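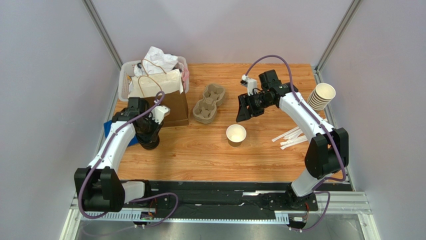
Takeaway bagging going over to robot arms at work, what happens to our shifts?

17/11/2021
Posted by earlyshift_wundstead

Sorry if this is the wrong board, typing on my break. I work the takeaway counter at Pitis in Wundstead. Mostly coffee, some cakes. Mornings I'm on bagging, which means cups in the carrier, carrier in the bag, straws if they've asked, ticket on, call the name out. Done it for 4 years, on and off the till as well.

They're putting in a two-arm bagging station from Grollum. It's been set up in the back and they've been running it at quiet times. Management say no one is losing their job, the bagging person will be "supporting the station". No one has said what that means. Do I stand there filling up cups and lids for it all day? Am I still on the counter? We do 391 takeaway orders on a busy Saturday so it's not a small part of my week.

Questions really:

- can they change what I do that much without giving me somthing in writing
- is it normal that hours stay the same at first then get trimmed
- anyone who works next to one of these, what's it like??

My contract says "counter assistant and other reasonable duties". No union here. I'm not against it as such, my wrists are shot by Saturday teatime and if it wants to do the folding and lifting it's welcome. But I like the customers, that's the bit I'd miss. And there's a girl on the weekend team who only does bagging, she's worried sick.

Will check back tonight.

tillroll

Depends on your contract but "other reasonable duties" covers a lot, they all put that in. Doubt you can refuse to load cups. My brother in law's place got a self checkout and they just moved people about, then didn't replace leavers. So nobody sacked but fewer people. I'd expect that.

Get everything in an email. Even if it's just you writing to them saying "as we discussed today".

backofhouse_polishchuk

I can do the last one. I'm at Polishchuk, we're a bakery and coffee counter, bagging station has been in since spring. Ours is the same sort of idea, two arms on a rail at the front of a table, walls round three sides, cups one side and carriers and bags in the middle.

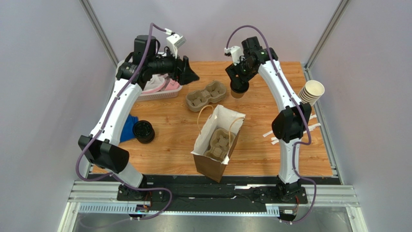

One carrier in the bag, one on the table, right gripper at the cup with the lid on.

Right so. What changed for us, quick as I can:

Stock. The station needs its stuff in the right places and that's a person's job. Cups, lids, straws, bags opened up properly. A bag that flops half shut is a pain. We do a top-up before opening and then whenever it's quiet. It's not all day, it's lots of small trips, which annoyed me more than the bagging did for the first few weeks. You start making a drink, station wants carriers, you leave the drink.

Checking. We still check every bag before it goes over the counter. Customer doesn't care who packed it, if there's a flat white missing it's you they look at. Make sure that check is given to somebody by name on the rota. Ours wasn't and everyone thought someone else had it, there were some bad mornings.

Rushes. Ask what the plan is when there's a queue out the door. We kept a normal bagging bench right beside it and in a rush a person works that as well. They wanted to take the bench out to fit a fridge. Fight for the bench.

Spills. Ask who wipes down, and ask what they have to do to stop the arms first. We had 2 training sessions on it, one was just stopping and restarting. You want that before it goes live, and the weekend lot need it too. Don't let them say the weekday staff will pass it on. And no reaching in to straighten a cup while it's going, however tempting. I've seen people do it, they got a telling off and rightly so.

Hours. Mine stayed the same. Truthfully the weekend ones went down a bit, two students left and only one was replaced. I don't think that was planned from the start but it happened, so tillroll's not wrong.

Customers. I get more of them now, not less. I'm on the counter end almost the whole shift. People ask about the arms constantly, kids especially. Bit wearing by the afternoon. Wrists are better, I'll give it that.

For your colleague who only does bagging, she should ask now to be trained on till or drinks. Before it goes live, not after. In writing like he said. Two of ours did and they're both still here.

formsandletters

Adding to the above, not a solicitor, did HR admin for a bakery group.

Main thing: a change in tasks and a change in hours or pay are different. Tasks, they've probably got room with that wording. Hours or pay, they should be talking to you and getting your agreement, and if they go ahead anyway that's when you ring an advice line. Don't sign a new contract on the spot, take it home and read it.

Things I'd ask for, one email, keep it friendly:

- updated job description, with "supporting the station" spelled out
- who is trained, when, and is it paid time
- whether the change is a trial and when it gets reviewed
- updated risk assesment, and where you can read it
- what happens to people whose whole job is bagging

Give them a week then chase.

earlyshift_wundstead

Thanks all, really useful. Didn't even think about the rush bench. Ours is getting moved for the station so will ask first thing tomorrow. Have sent the list on to the weekend girl. Back on in 2 mins, got to go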